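Washing wool blankets at home?

pevholm_244
I bought a wool blanket at the market in Odumby and the label is missing. Can I wash it in the machine at 20 degrees, or is this too risky?

Andix
I wash mine two times a year, wool programme, slow spin. It never became smaller.

urban10
I must disagree. Mine was ruined on the wool programme — it came out like felt. Cold water in the bath, and dry it flat.

Andix
Then maybe your machine spins too fast. Flat drying, yes, I agree with this. I use the table in the playroom, with an old cloth on it.
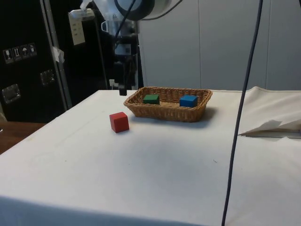
Table with its cloth, one block out

pevholm_244
Thank you both. I will try the bath first, in September when I put the heating on.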